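How to Oil a Wooden Cutting Board

Posted by Ritva Miettinen, June 13, 2018

A cutting board that looks gray and feels rough usually needs oil. The job takes a few minutes of work and a night of waiting. I do mine when the wood starts to look pale in the middle, which in our kitchen comes to every month or so.

What you need

Food-grade mineral oil
Two clean cotton rags (old T-shirts are fine)
Coarse salt and half a lemon
Fine sandpaper, 220 grit
A rack, or a few jar lids to hold the board off the counter

Do not use olive oil, sunflower oil or anything else you cook with. These go rancid in the wood and the smell is very hard to get out. Mineral oil from the drugstore is the same stuff sold as board oil at three times the price.

Step 1. Clean the board

Scrape off anything stuck to the surface. Sprinkle the salt over it and rub with the cut side of the lemon, pressing fairly hard. Leave it for five minutes, then rinse with warm water and wipe. Wash both sides even if you only ever cut on one. A board that gets wet on one face only will start to cup.

Stand it on its edge and let it dry overnight. Oil will not go into damp wood.

Step 2. Sand if needed

Run your palm over the dry board. If it catches, sand lightly with the 220 grit, going with the grain. Deep knife marks need something coarser first, 80 and then 120. Wipe the dust off with a barely damp rag and wait another hour.

My oldest board, a maple one bought at a market in Durness, had grooves deep enough to hold onion skin. Silviu Matei sanded it for me in his shop and it took him most of an afternoon. If yours is that bad and it was a cheap board, buy a new one.

Step 3. Put on the oil

Pour a puddle about the size of a large coin in the center and spread it with a rag. Add more as you go. You want the whole face shiny but without pools. Do the edges, then the other face. The end grain drinks more than the rest, so go over it twice.

Step 4. Let it soak

Set the board on the rack or jar lids and leave it overnight. In the morning, wipe off whatever is still on top. If the board has never been oiled before, repeat steps 3 and 4 for three nights in a row.

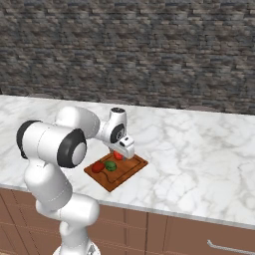
Wooden cutting board on a marble countertop.

Step 5. Wax (optional)

A wax finish makes water bead up and lasts longer than oil alone. Melt one part beeswax into four parts mineral oil in a jar standing in hot water. Let it cool to a paste, rub on a thin coat, wait half an hour and buff with the second rag. I skip this on the bread board — it never gets wet anyway.

Looking after it

Wash by hand and dry right away. Never put it in the dishwasher or leave it in the sink. Store it upright, away from the stove.

To check whether it is time to oil again, flick a few drops of water on the wood. If they sit on top, leave it alone. If they sink in and leave a dark spot, go back to step 1.

The same steps work for wooden spoons and salad bowls. Skip the sanding on anything painted or lacquered.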